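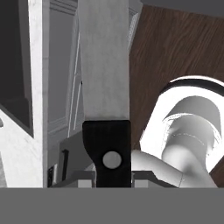

I first heard of Yareli Meléndez from my sister-in-law, who had a sewer line scoped last winter and couldn't stop talking about the woman who did it. "She let me hold the screen!" she told me, twice, over dinner. So when my own kitchen drain started gurgling every time the dishwasher ran, I called her up and asked if she'd look at the pipes and also let me ask her a lot of nosy questions for this site. She said yes to both.

Yareli has been a plumber for a good long while, first with a big outfit over in Pistano and now on her own as Hegde Drain & Sewer (Hegde is the street her first shop was on, and people call her Mrs. Hegde all the time, which she's stopped correcting). She showed up with a thermos and boots that had clearly been places.

I started with the gurgle. Was I in trouble?

"A gurgle is air," she said. "Water's going down and it wants air behind it, and if it can't get that from the vent it'll pull it through your trap. So I look at the vent first. Everybody wants me to look at the drain first, but the drain is usually further down my list."

Mine did have a partly blocked vent, as she found out after a trip up the ladder. Leaves, mostly, and something she called "bird stuff" and wouldn't elaborate on.

We talked about grease for longer than I would have guessed two adults could talk about grease. I confessed that I pour bacon fat down the sink with hot water and dish soap, like my mother did. Yareli put her thermos down.

"The hot water gets it past your kitchen," she said. "Then it cools off 30 feet later, and now it's under the lawn. You moved the problem to the expensive part of the house."

I've got a coffee can by the stove now. (My mother has been informed.)

She's not a fan of most drain cleaners either. She'll put up with the enzyme kind if you're patient with it, but the strong stuff makes her nervous for her own sake. "Please, if you poured something in there, tell me before I open the pipe. I won't be mad. I just want my gloves on."

What about wipes, the ones that say flushable? She laughed -- a real laugh, with her head back -- and told me about a job in Drurno, an older house with clay pipe and a big maple out front. The roots had come in at 2 of the joints and every wipe that family flushed had snagged on them. The house was built with 100 feet of line out to the street, and she hit the clog at 78. "Roots by themselves, you might get years," she said. "Roots and wipes, I'll see you in February."

I asked her what she'd want people to do before they ever need her number, and she said find your cleanout. Go outside, look for the cap, and don't plant a bush on it. She once spent most of a morning in Inurel digging up a rosemary hedge with the homeowner standing over her, apologizing to the rosemary.

Does she still like the work? She thought about that one while she was coiling up her cable.

"I like it when it lets go," she said. "You hear it. The whole line just drops, and whoever's standing there makes the same noise. Every time. I could be having a rotten day and I still like that part."

I made the noise, by the way. The sink's been quiet ever since, and my sister-in-law would like everyone to know that she found Yareli first.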